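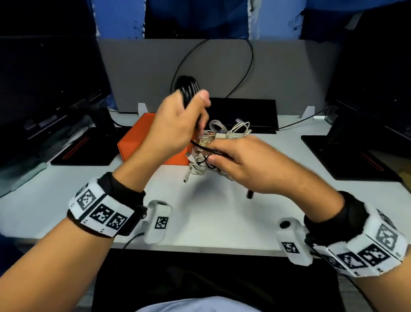
Unit 2: Sorting and Coiling Cables
Office Support Skills, course handout
Instructor: Dorin Ilie
Revised 10/31/20

Purpose of this unit
Students will learn to separate a mixed pile of cables, coil each one correctly, and return it to storage in a condition that allows the next user to find it. The unit carries 16 points toward the final grade. A score of 70 percent is required to pass.

Before you begin
Clear a working area on the desk next to the pile. Disconnect every cable from its power source at both ends. Cables that are still connected to equipment are outside the scope of this exercise and must be left in place.

Separating the pile
Begin with a cable that has at least one free end. Hold the body of the cable in one hand and follow the strand with the other until the second end is found. Do not pull on a plug to free it. Pulling tightens the knot and strains the point where the cord enters the connector. If a strand will not move, set it down and work on the one lying over it.

Coiled charging cords catch on one another easily and should be taken out last. Group cables by connector first and by color second.

Coiling
Form even loops in the direction the cable already bends. Loops should be close to the width of the hand for thin cords and wider for heavy ones. Leave a short tail at each end and fasten the coil with a reusable tie. Rubber bands are not accepted.

Inspection and labeling
Check the full length for cracks, exposed wire, or bent tips. Damaged cables go in the discard tray with a completed slip. Label all others with the connector type and length, using the abbreviations listed in Appendix A.

Assessment
Each student will sort one mixed pile without assistance. Coils that open when lifted will be returned for correction. Written answers for the review sheet are due at the start of the next session.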